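Boards > Arms and Grippers > Standards and Good Practice > Floor grids and tape rules, what do you do?

Floor grids and tape rules, what do you do?

nyanda_akinyi
We're writing up house rules for our tabletop and floor tasks and I've been handed the job, lucky me. So far I've got: paper down first, painter's tape grid on top, every prop gets a home cell, and the cell goes in the run log before the arm moves. My question is how strict to be about the tape itself. Our tape is getting ratty. Do you re-lay it on a schedule or just when it bugs you? Also, does a tray have to sit fully inside one cell or is touching a line ok?
Akinyi Makokha

fastenfred
Schedule, definitely. We re-lay after every 200 runs and I don't care how good it looks. If you leave it to "when it bugs you," then it's up to whoever has the highest tolerance for ratty tape, and in our shop that's me!

lowtorque
Eh, I disagree. The tape is for people. The arm doesn't know it's there (ok, unless your vision is using it, and then you have bigger problems than torn ends). We went 300 runs on one grid in September and the only thing that hurt us was somebody swapping a bowl for a plate without writing it down. Log your props. Tape is decoration.

fastenfred
It's decoration until two people reset the same prop two different ways. The tape is the only thing they both look at.

G_Rajan
I'm sort of between you two. I wrote the rules for the Traver cell and what I care about is the edges people line things up against. Ragged ends out in the middle of nowhere, leave them. A lifted edge next to a tray gets replaced that day. On Akinyi's second question, we allow touching but not crossing, and you pick one reference corner per tray and stick with it.

Also please have a rule for scraps. Little bits of blue tape travel. I once spent 5 runs blaming a gripper for a bad pinch and it was a curl of tape stuck to a fingertip.

nyanda_akinyi
Ooh, the reference corner is good, stealing that. Here's our floor so you can tell me how bad it is. Green tray, white plate, gripper down in the plate with the yellow piece under it.

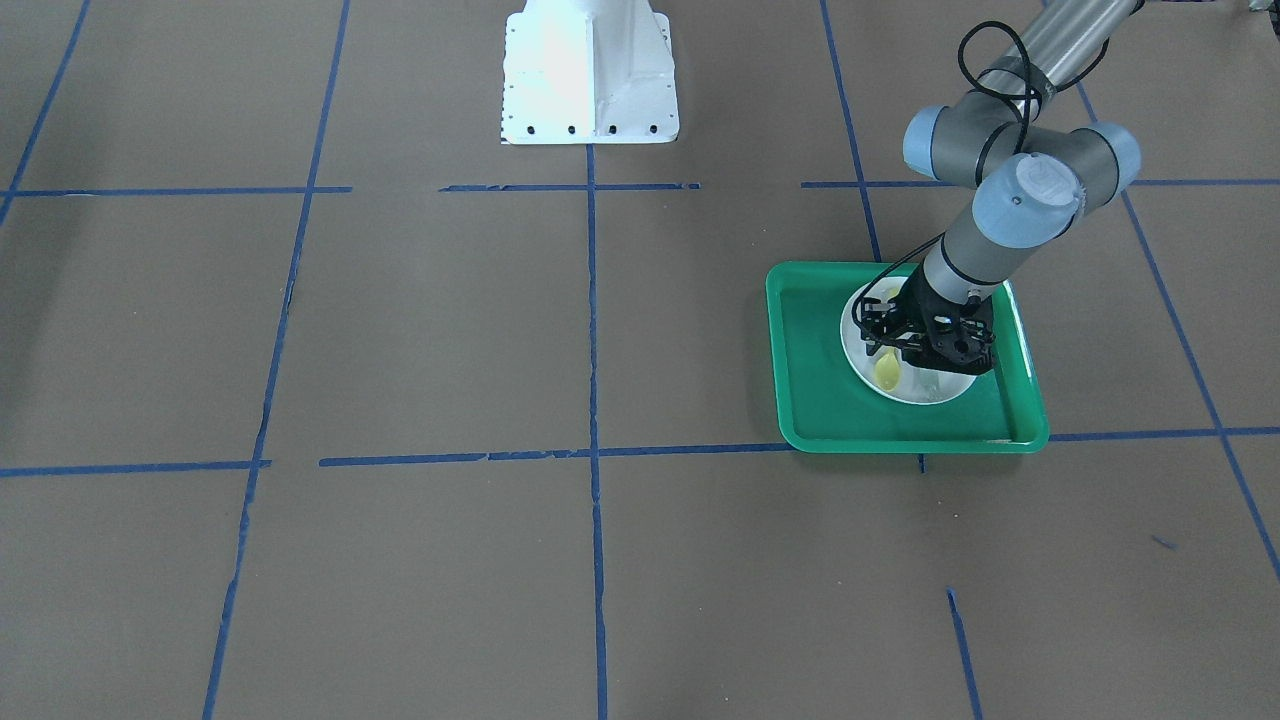
Draft 2 of the rules, posted 16th October

1. Paper flat and tape down before any prop comes out.
2. Trays may touch a line, never cross it. Reference corner is upper left.
3. Replace tape next to a tray as soon as it lifts or tears. Everything else gets re-laid every 200 runs.
4. Pick up loose tape scraps before each session.
5. Nobody reaches into the grid while the arm is enabled, even for a scrap.
6. Any prop swap goes in the log, with initials.

lowtorque
You've got a scrap in the lower right cell, so rule 4 is already earning its keep lol. I still think 3 is overkill but 6 is the one I'd have put first.

G_Rajan
Move 5 to the top, please. People read the first line and skim the rest. And say what "enabled" means on your controller. At Fokik we had folks who thought paused counted as off.

fastenfred
+1 on moving 5. I'd also square that tray up to the tape before the next run, it looks tilted to me.

nyanda_akinyi
Ok, 5 goes to the top and I'll add a line about paused. Keeping the 200 though, sorry lowtorque! Draft 3 once I've had lunch.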